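Category: World | Defence

Border monitors to stay in Vadden until September

May 11, 2022

The ceasefire monitoring mission on the Vadden border will be extended until the end of September after both governments agreed to renew its mandate yesterday. It was due to close this month.

Under the new terms, 53 unarmed monitors will be based at two stations, one in the river town of Usby and one at the Julla crossing. They will have access to the whole of the buffer zone during daylight hours, including the northern stretch that was closed to patrols over the winter.

The mission recorded 107 breaches of the ceasefire in its last reporting period. Most involved small arms fire at night, and neither side has accepted responsibility for the shelling that damaged the Julla pumping station. 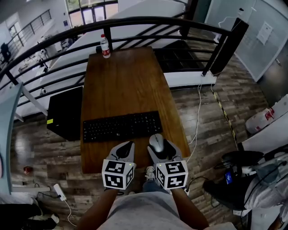
World Affairs Desk

Talks on pulling back heavy weapons have made less progress. The draft on the table would move artillery 45 kilometres from the line on each side. Vadden's defence ministry says it will not begin until troops sent to the border for last year's exercises have gone back to their barracks. The other side puts that force at 2250 and says it is there for training only.

Australia has offered two more observers and a share of the fuel costs. The offer still needs approval from the mission's council.

People living near the crossing have been told they can apply for day permits to reach farmland inside the zone. Applications open at the Usby station next week, and permits issued under the old mandate will be honoured until they expire.

Our longer report on the Lightfoot Line, the 1950s boundary at the centre of the dispute, is in the members' section.

3 comments | 12 shares

Contact the newsletter | Copyright 2022 | Back to top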